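Hi Katherine,

Quick update on the Plirnau reading corner grant for March. We've spent 200 of the 500 dollars so far, nearly all of it on picture books, and the Saturday story hour is up to 26 kids (we started with 10!).

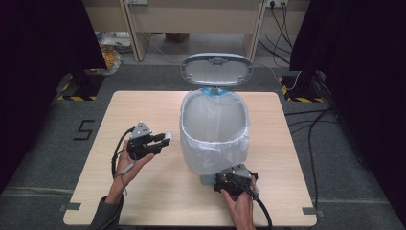

Brurari still owes us the second box of paperbacks - I've called twice and they say it's on the truck.

The Spanish shelf is the big hit. Parents keep asking for more chapter books, so I'd love to put most of what's left there.
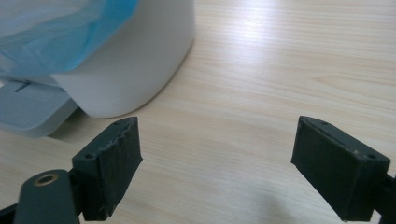
Rugs can wait until summer, I think. Receipts are coming separately.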